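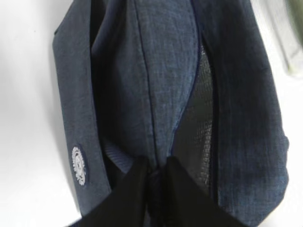 Chapter 2
Reading a Name on the Ground

Most of us learn the names of the places around us long before we think to ask what they mean. A child who grows up in Prusitz knows that the school is on Mill Lane and that her grandmother lives out by Long Ford, and it may be years before she wonders where the mill went, or who needed to cross the river just there. In this chapter we begin to ask those questions in an orderly way, and I hope you will find, as I did when I first sat down with the old parish maps, that it is very hard to stop once you have started.

We will stay close to one small district for the whole chapter. It takes in the town of Prusitz, the river Iletti, and the two outlying villages of Barreto and Drokov. The survey we will be using lists 204 names in all, from the town itself down to single fields and a few stubborn rocks, and 20 of them are printed with their older spellings in the table at the end of the chapter. Please keep a finger in that page, as we will be going back to it often.

The first habit to pick up is a simple one: look for the oldest spelling you can find before you guess at a meaning. Names get worn down in the mouth. They are also "tidied" by clerks who did not know the local speech and wrote down whatever familiar word came nearest. The field now called Honey Piece is a good case. Plenty of people in the district will tell you about the beehives that used to stand there, and it is a lovely story, but the earliest record has Hanna Piece, and it lies among other fields named for the people who held them. The bees seem to have arrived later, to explain the name.
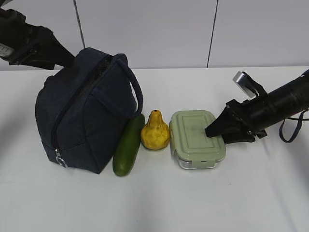
The second habit is to go and stand in the place, if you possibly can, and to look at it from more than one direction. Early settlers named what they saw from where they happened to be, and a hill that looks like a long ridge from Barreto looks like a sharp little cone from Drokov – which is why it has two names, Long Back and the Thimble, and why visitors used to think there were two hills. Any ordinary object will teach you the same lesson. The navy blue lunch bag on the white table is turned so that its front and one side both show, and you can take in its boxy shape at a glance; from straight in front you would have much less to go on. Try to give your hill the same courtesy.

The third habit is to ask about water. Fermín Urrutia, who walked the Iletti from end to end for the survey, found that names near the river changed far less than names on the high ground, and his notebooks, edited by Zeyu Wan, are still the best guide we have. He climbed to the spring at 460 feet one wet March and wrote down what each farm along the way called its own stretch of the bank. We will read several pages of those notes in Section 2.

Before you go on, find a map of your own neighborhood and choose one name on it that you have never thought about. Write down what you suppose it means, with your reasons, and put the paper away until the end of the chapter.

2.1 Names from Rivers and Crossings

River names are often the oldest in any district, and the name Iletti is older than anything else on our map.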